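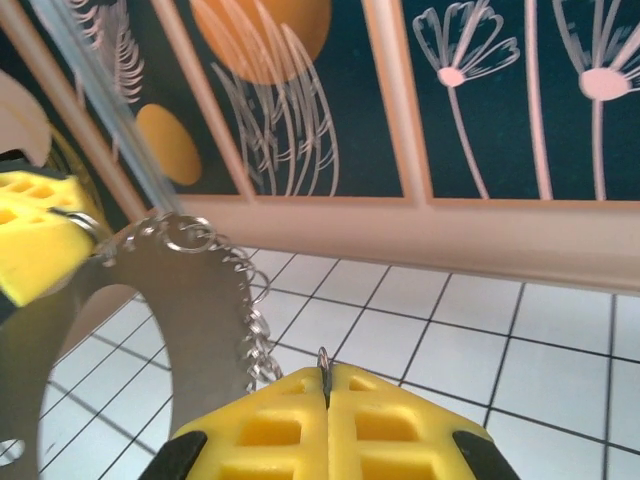
Who should teach a robot a task that takes two hands: the engineer who built it, or the worker who already knows the job?

The worker should, and should be paid and credited for it, with the engineer close by to keep the machine in order.

3 January 2021
By Azlan Tarigan

Over the past year the Hallow training program has asked people to guide robots through small jobs by hand. A person moves the grippers, the robot records the motion, and the record becomes part of what the machine learns from. The program's written policy treats this as a technical activity. It is the view of this writer that the policy is mistaken, and that it should be revised before the next intake in February.

Consider a length of chain. Its links are small, it hangs in a curve, and its shape changes each time either end is moved. A gripper may hold the last ring between the tips of two fingers, but the position of that ring depends in part on everything behind it. A person who has handled chain for years knows how much slack to leave and when to stop pulling. Such a person can seldom put this knowledge into a rule. It can, however, be shown.

During the trial at Pritley, 21 people gave demonstrations of the same chain task. Most were members of the engineering staff. Only three had done assembly work for a living, and their sessions were plainly different to watch. They moved slowly at the grip and quickly between grips. They let the chain settle. When a ring slipped, they recovered it and continued, where the engineers usually stopped the recording and began again.

The current rules required that the recoveries be thrown out. A session with a slip in it was marked as failed, even when the work was finished properly. This is a poor rule. A robot that has been shown only perfect attempts has been given no guidance for the moment when something goes wrong, and in work with small loose parts that moment comes often.

There is a fair objection. Skilled workers have jobs to do, and their time costs more than that of a trainee at a remote station. Remote control also has a learning period of its own. At Pritley the first 90 minutes of each person's time went to practice and produced nothing that could be kept. Managers at the Barer site have argued that this expense cannot be defended for every task, and for simple lifting and placing they are right. The argument is much weaker for work in which two grippers must share one flexible object.

A second concern deserves more attention than it has received. A worker who demonstrates a task gives away something of value. The Gezer agreement pays for hours at the station and is silent on what follows. Workers should be told in advance how their recordings will be used, and they should be able to decline without penalty. Their names should appear in the project record beside those of the engineers.

The program should therefore make two changes. It should keep sessions that contain a recovery, with a note of where the recovery occurs, and it should reserve places at the station for people who do the work by trade. Both can be carried out with the equipment already installed.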